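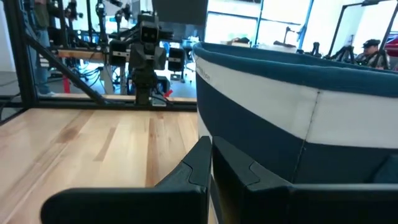 Cesto de tecido Stemar, tamanho médio. A Tokach vende-o como "a solução definitiva para a roupa da casa", e convém baixar já as expectativas: é um saco com paredes. Dito isto, está na nossa loja porque, dos que recebemos, foi o que menos nos irritou. O padrão é sóbrio, com o rebordo escuro e a faixa branca larga por baixo, e combina com um tampo de madeira clara sem dar nas vistas. O tecido faz pequenas rugas na parte de fora. Quem quiser paredes lisas como as do catálogo deve procurar uma caixa rígida, por exemplo a Løken, que custa mais e ocupa o mesmo espaço cheia ou vazia.

O que o fabricante promete e o que achamos

"Arruma a roupa de uma família inteira." Depende da família. Com camisolas grossas enche depressa, e a roupa atirada lá para dentro sem dobrar ocupa muito mais.

"Mantém sempre a forma." Sempre é uma palavra grande. Vazio, aguenta-se. Puxado por um só lado do rebordo, cede - e não é defeito, é tecido.

"Organiza por si." Não organiza nada. O monte de roupa em cima da mesa continua a ter de ser separado à mão, peça a peça, antes de ir para o cesto.
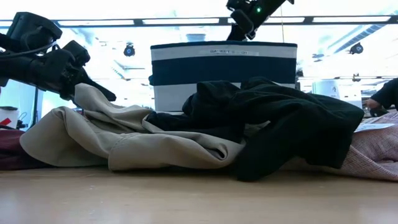
Para essa parte do trabalho, o nosso conselho é aborrecido: primeiro as peças escuras, depois as claras, e as etiquetas de papel fora antes de guardar seja o que for. Dois cestos servem melhor do que um muito cheio.

Limpeza: pano húmido e secagem à sombra. A Tokach fala em lavagem à máquina, mas a etiqueta do nosso lote não o confirma e não vamos ser nós a garantir.

Conjuntos: avulso ou em pack de 2. O pack de 5 da Gestska sai mais barato por unidade, com tecido mais fino, e só o recomendamos para brinquedos.

Carga máxima anunciada: 9 kg. Não a testámos até ao limite.

Devoluções na loja até sábado da semana seguinte à compra, com talão.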